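The Line That Stays Put: How Pens and Pencils Came to Be Tested for Permanence

A signature on a deed is expected to outlast the person who wrote it. A shopping list is expected to last until the store. Both may be written with instruments out of the same drawer, and the packaging seldom tells the buyer which of them is suited to the first job.

Melati Simanjuntak has spent most of her career on that difference. She runs the aging room at Hartono, a small laboratory that tests writing and marking products for archives, county record offices and stationery importers.

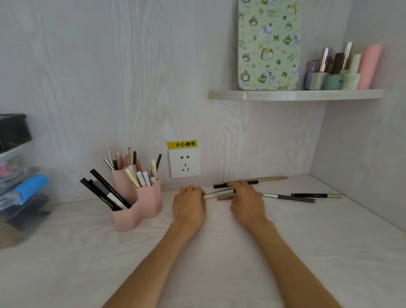
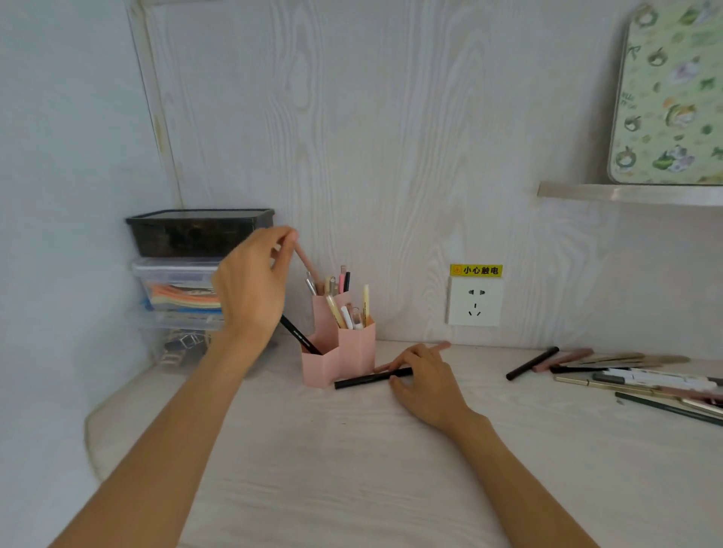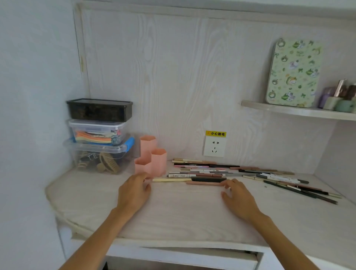 Pens and pencils at a pale wood-grain desk.

Permanence in a written line is three separate properties. The first is lightfastness, the resistance of the colorant to fading. The second is resistance to water and common solvents. The third is adhesion, the degree to which the mark stays bound to the paper under rubbing. A line can score well on one and fail on the other two. Graphite is the standard case. It is carbon, it does not fade, and water does nothing to it, but an eraser takes it off in seconds.

Inks divide first by colorant. A dye dissolves in the liquid that carries it and soaks into the paper fibers. A pigment is a suspension of solid particles that are left on and between the fibers when the liquid is gone. Dyes generally give brighter color and clog less. Pigments generally last longer, particularly carbon black. A pen's feed system has to be designed for one or the other, and particle size becomes the controlling variable in a pigment pen. Particles that are too coarse settle out and block the tip.

Ballpoint ink is a third arrangement. It is a thick paste in an oily solvent, moved onto the page by a rotating ball. Many older ballpoint formulas were dye-based, and ledgers kept near a window show the result. Gerardo Melis, a paper conservator who works mainly on land records, keeps a set of parish ledgers in which the blue entries have turned to a weak violet while the ruled lines printed beneath them are still sharp. "The ruling is printing ink," he said. "It was never meant to be the important part."

At Hartono the light test is run in a cabinet with a filtered xenon lamp. Lines are drawn by a plotter at fixed pressure and speed on unsized cotton paper, then half of each sample is covered with an opaque mask. The exposed and masked halves are compared by color measurement at set intervals. A batch from the spring is due to come out of the cabinet in May, when it reaches 3000 hours.

The water test is simpler. Samples are left to dry for a fixed period, immersed in deionized water, dried again under blotters and measured. Solvent tests follow the same routine with ethanol, acetone and a dilute bleach solution. The bleach test matters most for checks and contracts, where the concern is deliberate removal.

Simanjuntak's group recently finished a comparison of 20 black pens bought at ordinary retail. All 20 were described on the package as permanent, archival or document grade. Under the lab's internal criteria, 6 failed at least one of the three property groups. Most of the failures were in water resistance. Two pens sold under the Stirnus name, one a gel and one a fiber tip, behaved so differently that the lab bought a second set to rule out a labeling mistake. The second set matched the first.

Daniyal Khokhar, an ink chemist at Imine, does not find the result surprising. The word "permanent" on a marker historically meant that it would write on glass and plastic and would not wipe off with a damp cloth. It made no claim about light. "Archival" has even less behind it unless the maker cites a test method. Khokhar advises buyers to ignore the adjective and look for a method number and a colorant type on the data sheet.

Colored pencils present their own difficulties. The core is pigment held in wax, oil or a mixture of the two, and the binder can migrate to the surface over time as a whitish haze, called bloom. Bloom is cosmetic and can be wiped off gently with a soft cloth. Fading cannot be reversed. Pinks and violets are the usual weak points in a set, and the weakness often sits in one component of a mixed color. A violet built from a stable blue and a fugitive red drifts toward blue as the red goes.

Paper contributes as much as the instrument. Acidic stock yellows and turns brittle, and the contrast between line and sheet drops even where the line itself is unchanged. Faizal Liem, who buys supplies for a regional records service, changed the paper before he changed the pens. His storage survey listed 543 boxes of mixed correspondence, most of it on cheap copier stock. The service now specifies alkaline-buffered paper for anything with a retention period longer than ten years, and pigment ink for signatures.

Wahyudi Mangundap, who designs refills for Nenow, is working on the opposite problem. Schools want ink that washes out of a shirt and still photocopies cleanly. The dye he is using meets both requirements at pH 7. Tap water in several of the districts that buy the refills runs well above that, and the next round of wash tests will be done with local samples.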